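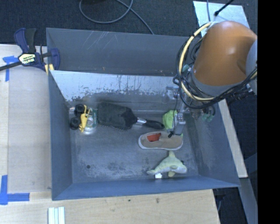 A robotic arm reaching into a metal bin

Foster Home Coordinator, Tikby Animal Rescue (part-time)

Do you love talking to people almost as much as you love animals? Are you the kind of person who remembers that the beagle mix hates umbrellas and that his foster mom works nights? Then please keep reading, we would really like to meet you!

Tikby Animal Rescue finds temporary homes for dogs, cats and rabbits until they are ready for adoption. We have a small shelter building on Tangen Road with two quarantine rooms, but most of our animals live with foster families in Plistthorpe and the towns nearby. Last year 1033 animals came through our doors, and that number would have been impossible without people opening up their laundry rooms, spare bedrooms and (in one memorable case with four kittens) a walk-in closet.

Our foster program has grown faster than we expected, and we now need a second coordinator to work alongside Dalia Sakalauskas, who has been matching animals with homes since the program began. You would report to the shelter manager and share a desk, a phone line and a very full calendar with Dalia.

What you'll be doing

Most of the job is matching. An animal comes in, we find out what we can about it, and you work out which of our families would suit it best. You'll call them, answer their questions, set up the pickup and make sure they go home with food, a crate if they need one, and the right medication with clear instructions.

After that you stay in touch. New fosters get a call the day after pickup and again at the end of the first week. Some people want to chat every other day and send you forty pictures, others just want to know you'll pick up if something goes wrong. Both are great!

You'll also:

- visit new foster homes before their first placement
- book vet checks, vaccinations and spay/neuter appointments
- keep records up to date in Kivitix, our scheduling and records software (we'll train you, it takes a few days to get the hang of)
- help run the evening orientation for new fosters, 6:30 to 8 p.m., twice a month
- write short, truthful profiles for animals who are ready to be adopted
- take a turn on the emergency phone

Kitten season runs well into the fall here, so expect a busy start. Bottle babies can arrive with very little warning – sometimes a whole litter at closing time – and finding them a warm place for the night becomes everyone's first job.

Who we're looking for

You don't need a degree or a background in animal welfare. We care much more about how you treat people. Some of the calls are hard. A foster may be exhausted, or grieving, or calling to say that it isn't working out with a dog they really wanted to help. We need someone who can listen to that kindly and then sort out what happens next.

You should be comfortable around dogs and cats of all sizes, be able to lift a 40-pound bag of food, and have a valid driver's license. Our van is an automatic. Experience with fostering, customer service, dispatch or scheduling would be very useful. If you speak Spanish, please tell us, several of our families would be thrilled.

One thing to consider if you have pets of your own: we ask that all staff pets are current on vaccinations, as you will be handling animals whose history we don't know.

Hours and pay

The position is 27 hours a week, mostly afternoons, with the two orientation evenings included. One weekend shift a month is part of the schedule. Pay depends on experience, and we'll talk about it openly in our first phone call with you. You get paid time off, a mileage allowance for home visits and reduced-cost vet care for your own pets.

We would like you to start in September. Your first two weeks will be spent shadowing Dalia, including home visits and at least one orientation.

How to apply

Send us a resume and a short letter, one page is plenty. Tell us about a time you helped somebody through a difficult situation, and tell us about an animal you have known. It doesn't have to be your own.

You can email both to the shelter office with "Foster Coordinator" in the subject line, or drop them off at the front desk between noon and 5 p.m. Please ring the bell and wait, we may have our hands full of puppy.

We read applications as they come in and will call people for a first chat by phone. After that we invite a few applicants to spend a paid afternoon with us, so you can meet the team and see what the work is like. Questions before you apply? Call the office and ask for Dalia, mornings are best.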